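Vovine Simulation Kit for Tabletop Manipulation: Review

Reviewed for the Brornimville Laboratory Methods Bulletin by Yaroslav Nazarenko
2024-11-26

Scope of the review

Vovine is a software kit for training and testing manipulation policies in simulation. Its central method is appearance randomization: the task and the arm stay fixed while the tabletop, the surroundings and the lighting are replaced from one episode to the next. The intended result is a policy that depends on the position of the object and disregards the appearance of everything else. The Bulletin was asked to determine whether the kit delivers that result at a cost a small laboratory can accept.

The review covers the standard edition with the cube task, which is the task most laboratories will run first. The bimanual extension was not examined. Physical trials were carried out on the arm in the Stoica teaching laboratory under the supervision of Eyvindur Vestergaard, who also prepared the baseline policy.

Installation and documentation

Installation on a single workstation required one working day, most of it spent on graphics drivers. The written guide is accurate up to the point where the user wishes to add a custom arm model, after which it refers to a chapter that is not included. The support desk supplied the missing pages on request. The configuration files are plain text and well commented, and errors in them are reported by line number. This last feature saved considerable time.

Rendering and scene variation

The renderer is the strongest component. Table surfaces may be drawn from a supplied library or from a folder of the user's own images, and the backdrop is selected independently. Combinations are therefore often implausible as rooms, which suits the method. A marble-patterned top with blocky gray patches may be set over a dusty concrete floor, and a policy that has learned to expect a plain bench will be tested severely by it. Shadows deserve particular mention. The arm can throw a dark shadow and a second, much fainter one over the same surface, and in several of our failed episodes the baseline policy moved toward the edge of a shadow and away from the cube.

The cube is very small in relation to the arm, and in the default color scheme it is orange, as is the block on which the arm is mounted. Reviewers were divided on this choice. It discourages a policy from relying on color alone, but it also makes early training slower than necessary. The color of either item can be changed in one line of the configuration file, and we recommend that new users do so for their first run.
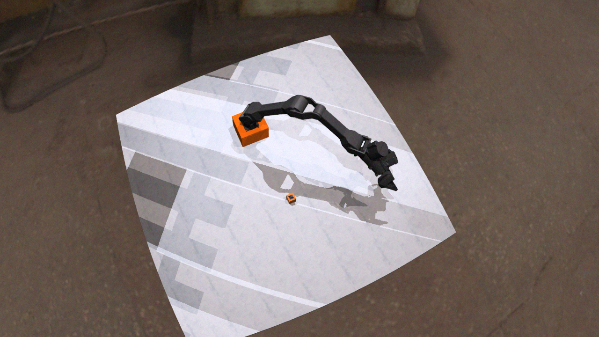
Training procedure

Two policies were trained on identical hardware. The first saw one fixed tabletop and backdrop. The second saw 327 surface and backdrop combinations, with lighting varied in each episode. All other settings were left at their defaults. Training the second policy took 60 hours, and the first was given the same allowance so that neither had an advantage in computing time.

One defect was found at this stage. If a run is interrupted, the kit resumes with the correct weights but restarts the sequence of backgrounds from the beginning. Early combinations are then seen more often than late ones. Users with a shared machine should shuffle the sequence by hand before resuming. The developers have stated that a correction is planned for December.

Results

Each policy was given 144 attempts on the physical arm, divided equally among a bare bench, a striped cloth and a printed vinyl sheet. An attempt was counted as successful if the cube was lifted clear of the surface and held until the arm reached its rest position.

On the bare bench the two policies performed almost equally. On the cloth and the vinyl sheet the policy trained with varied scenes was clearly better, and its failures were of a different kind: it generally reached the cube and closed the gripper slightly off center. The fixed-scene policy frequently failed to approach the cube at all. We attribute the remaining failures largely to contact modeling, an area in which Vovine is no better than Visard, the kit previously used in this laboratory.

These findings concern one arm, one object and one laboratory. They should not be read as evidence about deformable objects or cluttered tables.

Assessment

Vovine is recommended for groups whose policies perform well on their own bench and poorly elsewhere. The rendering is very good, the configuration is clear, and the improvement on unfamiliar surfaces was sufficient to justify the training time. Groups whose main difficulty is grasp accuracy will see little benefit and may retain their present software. The review license expires at the end of the term, and the Stoica laboratory has applied for a full one. Configuration files for both training runs are available from the Bulletin office on written request.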